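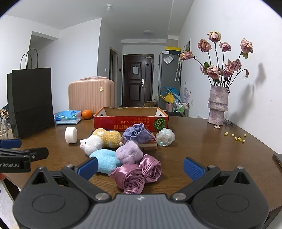 Home Stories Makers Contact
Last updated: January

Setareh Arabzadeh keeps her soft things on a wooden table, because she says a shelf makes them look as if they are for sale. She sews hair accessories and small pouches under the name Imden, and between orders she repairs plush toys for families in the neighbourhood. I visited her at 4 in the afternoon, when the tea was ready.

"People bring me an animal with one bad seam and they apologize," she says. "I tell them, leave it with me, the colour of thread is the difficult part."

Satin is her favourite fabric and also the one she complains of most. It slips under the needle, and every pin leaves a mark. For a big scrunchie she cuts the strip on the bias and sews it by hand for the last 15 centimetres. "The machine is quicker, but then the closing is stiff. You feel it on the wrist."

The pouches she learned from her neighbour, Qianru Ding, who taught her to leave a wide ruffle over the drawstring. Before this, her pouches closed flat – "like an envelope," she says, and makes a face. She prefers a thin cord, and she always cuts it longer than the pattern asks.

I asked about washing fluffy plush. She uses cool water with very little soap, then a towel, and two days on the rack. She brushes the pile while it is still damp, with a baby brush. Curly pile she does not brush at all, only lifts it with the fingers.

Does she keep any toys for herself? "Two," she answers. "One was my daughter's. The other one was never picked up, and I wrote to the family many times. Now I would be sorry if they came."

In spring she wants to try lavender again, a colour which did not sell last year.

Share 12 comments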